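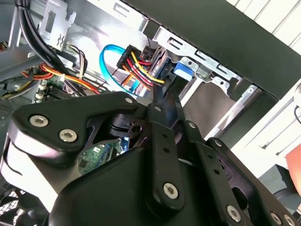
The gripper at the drive bay, beside the blue latch.

Stories > Short Fiction > The Visitors' Gallery

Print this page | E-mail this page

The delegation from Haslinger was received at the Sterell works at ten in the morning and was requested to sign the register. Mr. Ekow Arthur signed last. He had repaired computers by hand for the greater part of his life, and his name stood at number 674.

Ms. Evie Nuttall, Director of Demonstrations, welcomed the guests and read the order of proceedings. The machine would attend to the drives of a desktop computer. Visitors were asked to remain behind the line and to hold their remarks until the close.

"It will pull the yellow wires," Mr. Arthur remarked.

"Questions will be taken at the close," said Ms. Nuttall.

The arm went in among the cables. Mr. Arthur noticed that his own right hand had risen from the rail and that two of its fingers were slightly bent. He put the hand in his pocket. Mr. Victor Mfaume, who represented the purchasing office and had been promised lunch, consulted his watch. 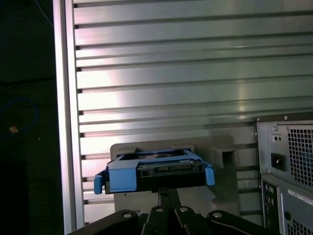
A drive caddy in the gripper, before the ribbed panel.

There was a silence in the gallery when the caddy was held up. Ms. Nuttall allowed it to continue for longer than the program provided.

"How many has it done?" asked Mr. Mfaume.

"In March, 570," she replied. "The record is kept in the office and may be inspected."

Mr. Arthur did not wish to inspect it. He asked whether the machine had ever dropped one. Ms. Nuttall turned a page, and then turned it back.

"One," she said. "It was entered in the record."

"I dropped more than 100," said Mr. Arthur, "and I never wrote down any of them."

The delegation was conducted to lunch. Mr. Arthur asked permission to stay a while at the rail — it was granted, and a chair was brought.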